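15/09/2019

Chopsticks, and whether anything with a motor will ever put them away for me 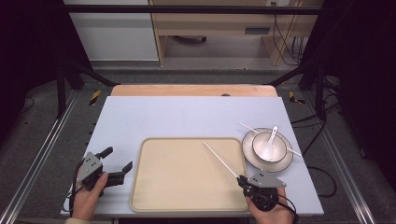

Marlene Ruppert thinks I'm being too hard on the machines. She left a long comment under my July entry (the one where I complained about the dishwasher) and her point was that a dishwasher is a robot, we just stopped calling it one, and that in ten years I'll feel the same way about whatever clears the table. Her sister has the Skirora vacuum, the round one, and apparently it gets under the beds better than any of them ever did.

Okay, Marlene, fair! I'll give you the vacuum. But a floor is flat, and a floor stays where it is. I've been thinking all week about the stuff that sits on top of tables, and chopsticks especially, because I can't imagine a meaner thing to hand a machine. Long and thin, white on a white bowl, lying across the plate with both ends hanging out over the rim. If you pick one up in the wrong spot it swings. If you squeeze too hard near the end the other end goes up like a seesaw. I do it forty times a month without looking and I had never once thought about how.

So tonight after dinner I tried an experiment. I got out the hand-held grippers, one in each hand, and made myself clear my place without touching anything with my fingers. Bowl, plate, soup spoon, two chopsticks, everything over to the tray. It took me 11 minutes. Eleven! With a human brain and both eyes open! The bowl was easy enough once I worked out that you pinch the rim and don't try to hug the whole thing. The spoon slid around inside the bowl and I chased it in circles. The first chopstick I got on the second try, feeling very pleased with myself, and then I couldn't set it down in the tray the way I wanted, so it ended up crooked and I left it. The second one rolled under the edge of the plate and I said a word.

What I noticed is that one hand did nearly all the work. The left tongs just sort of stood by, open, like somebody waiting to be asked to dance. I kept forgetting they were there. If I were teaching a machine to do this I suppose I'd have to teach it when to leave one hand alone, and I wouldn't know where to begin with that.

At work it's the same question with bigger boxes. Seidel has had the new packing arm on our floor since July and I really do like it, it's quiet and it doesn't complain about the radio. It'll move 500 cartons in a shift if all the cartons are the same. Then somebody sends down a mixed order, 274 pieces and half of them floppy, and we're all standing there packing by hand again with the arm parked politely to one side. The Renamura rep told us the next version will handle "assorted goods." I asked her if that included a bag of loose wooden spoons, because that's what I had in my hands right then, and she laughed and wrote it down. So maybe!

Marlene also asked if I'd buy one, a real one, a kitchen one, if it existed tomorrow. I went back and forth on that while I was drying the spoon. I think yes, if it would do the whole job, start to finish, including wiping the tray and getting the chopsticks back in the drawer facing the same way. If I have to stand there and rescue it I'd sooner do it myself. Pramau had a thing at the home show last spring that loaded cups, only cups, and only if you lined them up for it first. I watched it for 10 minutes and at the end of that I'd have had the whole sink done.

But then my shoulder has been bad since the weekend we moved the couch, and reaching for the high shelf tonight was no fun at all, and I did think, all right, I'd put up with a slow one. It could take its 11 minutes while I sat down with my tea. I don't need it to be quicker than me, I need it to be there on the nights I'm tired.

Going to try the tongs again tomorrow with the forks, which ought to be easier. Also need to buy dish soap, and call about the shoulder.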